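Been practising suturing on a skin pad most evenings this February. Putting a few notes in one place for anyone starting out.

The pad is a Galtelen, the softer of the two they sell. The firmer one is cheaper and I used it for months, but the surface splits near the edge once you have put a few rows through it.

Thread is Sastora, bought as a box of odds and ends. Colours vary and so does the stiffness. The stiff lengths spring open after the first throw, so I keep those for plain running stitches.

First throw double, then two singles in opposite directions. Pull flat to the surface. If the knot sits up like a bead, you have crossed your hands the wrong way.
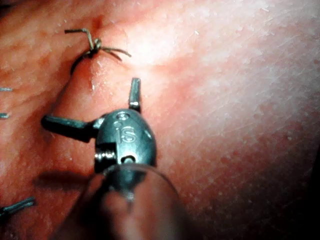 Issue 137

The knot is up at the top left. From this close you see the surface more than anything, and it is a decent way to check your work – a knot that looks neat at arm's length can look quite different.

Spacing next. I used to mark dots with a pen and stopped, as the ink never comes off the Galtelen. Now I lay a strip of paper beside the line and go by that.

Leave the tails longer than you think. Short ones slip back through and you have to start again.

I keep a tally in a notebook. 357 knots so far this year, and I would say the last 50 or so are the only ones I would show anyone. The aim is 2000 by the summer.

Next up is the Metau pad with the layers. Will post when I have done a row or two on it.

Comments

Does the Metau one tear as well? Mine lasted a week.

Warm water and a bit of washing-up liquid took the pen off mine, but only the blue.

Agree on the tails. I cut mine too short every time.

Contact | © Adeleke Notes | Back to top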